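Visit report: student manipulation project, Civcombe
January 2024

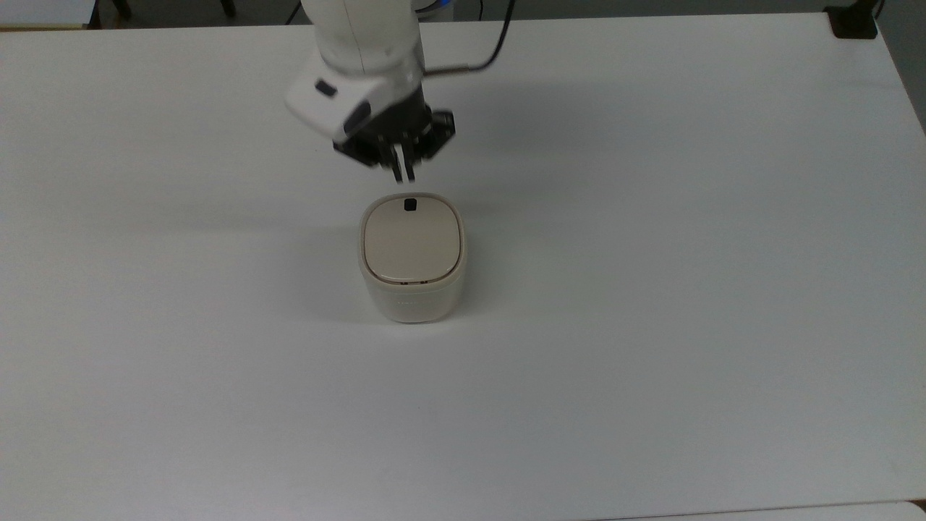
Purpose of the visit
I went to Civcombe to see the lid task that the second-year group has been building for the Clellum students' competition. Tanvir Karunaratne supervises the project and showed me the bench. Sibusiso Van der Merwe, one of the students, ran the arm and answered most of my questions.

The task
A small cream container with a rounded-square lid stands on a white table. The arm must bring its gripper down to the black square at the back of the lid, press it and withdraw without shifting the container. The rules allow 3 attempts per run. A touch on the rim counts as a fault.

The fingers are set close together for the approach, with a narrow gap between them. Van der Merwe said an earlier, wider setting left one finger landing on the lid itself. The table is kept clear during runs, and the container goes back to the middle by hand after each one.

Software
The control code is the students' own, apart from Jundska, the motion planner used across the department. Position estimates come from a small program called Tang, written last year by a group that has now graduated. It has few comments. Two students spent most of the autumn term working out how it handles shadow on a pale surface, and their notes are longer than the program.

The group has logged 1,528 approaches. The target for entry is 95 good presses out of 100 in an unbroken series. They had not reached it at the time of my visit, and Karunaratne did not want the current figure passed on.

Points raised
I asked why force was not being measured at the fingers. The answer was cost. A sensor has been priced and may go into next year's request.

I also asked about changes in daylight. The blinds stay down for logged runs, but the competition hall has roof windows. Van der Merwe has asked the organisers for the lighting plan and is waiting for a reply.

The log format is plain text, one line per approach. Karunaratne will send me a copy of the column headings.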